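## 4 Collecting the Demonstrations

### 4.1 Task and instructions

The fruit task was chosen because it looks easy to a person and contains many small decisions for an operator. The items are toy-sized and light, and they are kept in a soft plastic holder behind a round blue plate. The operator must move items from the holder to the plate, using the two arms together or one after another. We did not prescribe which arm should take which item. In the pilot at Mostham we had given a fixed order, and the operators then spent their attention on remembering the order and less on the grasp.

Each operator received a written page of instructions and one practice period of 30 minutes. The page asked for three things only: to move at a steady speed, to avoid touching the plate with the fingers, and to stop the recording by the foot switch if an arm behaved in an unexpected way. Mistakes were allowed. If an item fell, the operator could pick it again, and the recovery stayed in the recorded data.

Several intermediate states appear in the middle of a demonstration. For example, bananas may already lie on the left side of the plate while other fruit is still in the opening of the bag, and one arm waits in the air with its gripper open. Such waiting is important for our method. The idle arm is also being demonstrated, and a policy which treats its pose as noise will later drift into the way of the other arm. 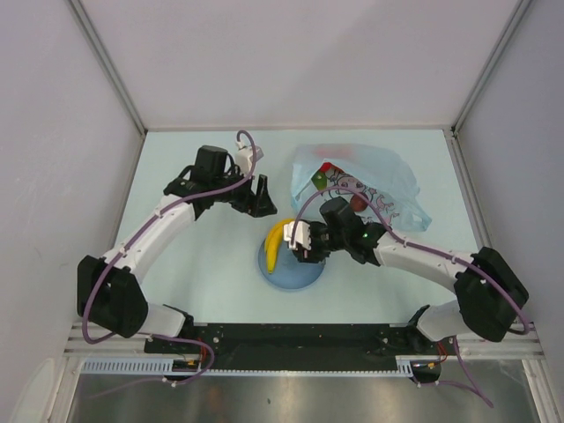

### 4.2 Operators and remote control

Six operators took part. Four of them had no earlier experience with remote control of an arm. All of them worked with the Eshun leader device, a pair of light handles with the same joint arrangement as the follower arms, so that the operator moves the handles and the follower arms copy the joint angles. Augustina Ankrah trained the operators and kept the session notes. Maysoun Saliba reviewed the recordings and marked the beginning and the end of every grasp.

We considered also the direct method, in which a person holds the arm itself and guides it by hand. We used it for the first tests at Drernville in May, but we gave it up for two-arm tasks. One person can hardly guide two arms with good precision, and the hands of this person often cover the object in the camera view. With remote control, the wrist cameras see only what the policy will see during execution.

The main difficulty reported by the operators was depth. They could judge left and right very well from where they sat, but not how deep the fingers were inside the soft material. Operators solved this in different ways. One group lowered the gripper slowly until the cloth or plastic began to move. Others brought the second gripper to the opposite side of the holder before trying to grasp, so that both arms worked close together (Figure 6).

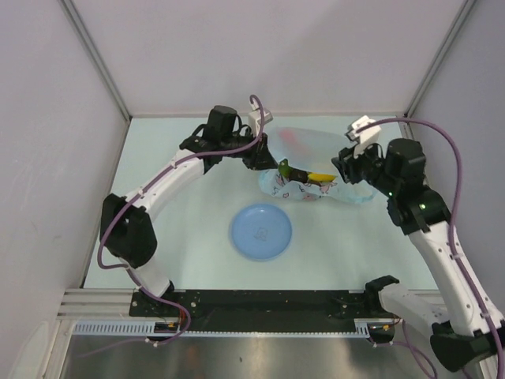 **Figure 6.** Both grippers at the plastic container, with small items lying on the patterned cloth between them. The plate is still empty.

### 4.3 Selection of demonstrations

Every operator recorded 20 demonstrations. From each set we kept 18, and the two with the longest total pause were removed. We did not remove demonstrations with a failed grasp if the operator recovered from it. The same rule was applied to the Torkdale data, so the comparison in Section 5 is made on equal terms.

The grasp marks were used only for the analysis and were not given to the policy during training. In a few recordings, the beginning of a grasp was not clear, since the fingers were hidden by a fold of the material. For these cases we took the moment at which the commanded finger opening started to decrease.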